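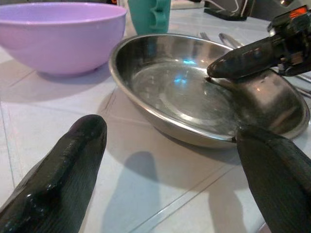

Chapter 12
When the Grip Lets Go

Few things in robotics are as much fun to study as a dropped dish. A drop is loud, it is over in a moment, and the cause is often hiding several seconds earlier in the log. By the end of this chapter you will be able to find it!

Our main case comes from the Sevier kitchen trials, where a two-armed machine moved dishes from one table to another. Over 569 carries, the most common fault was a slip at the rim. The motors were fine. The jaws closed, the controller reported "grip good," and the dish slid anyway. Polished steel is a wonderful teacher here, as a thin, smooth rim gives the fingers very little to hold.
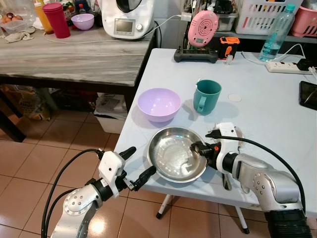
Figure 12.1 Two arms at a steel pan. One finger of the right gripper extends over the rim.

Look at the contact first. A finger that touches metal has not necessarily gripped it, yet the Okix controller used at Sevier treated any rise in motor current as a hold. Press a finger sideways against a rim and the current rises too. The arm then lifts with full confidence - and with almost no friction to back it up.

The second fault is a safety matter. After a slip, the early software sent both arms straight home at full speed, even with a person standing nearby. Section 12.3 works through the stop rule that replaced this behavior, and you will get to write your own version of it. 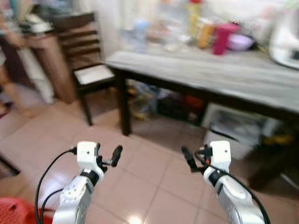
Figure 12.2 Both arms over open floor, fingers angled inward. The shared space between the wrists must be checked before either arm moves.

Keep a pencil handy as you read. The Treltuner log in Section 12.2 runs to 252 lines, and the one that matters is easy to miss.

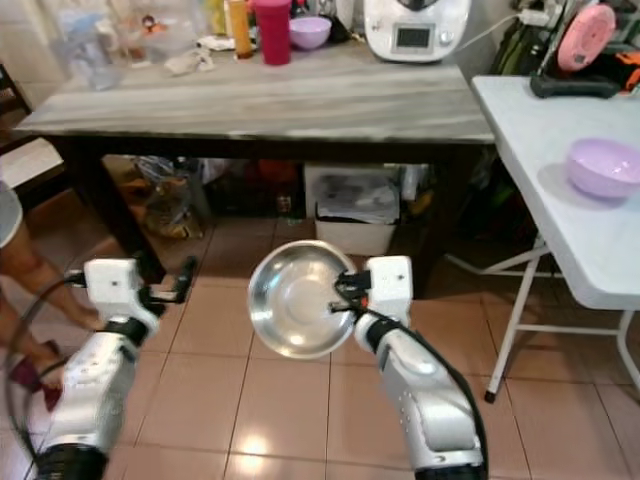

12.1 Contact, Grip, and Hold

We begin with three words that engineers mix up all the time. Contact means that a finger and an object touch. Grip means that the fingers press on the object from opposing sides. Hold means that the grip can carry the load through the whole planned motion, including the start and the stop.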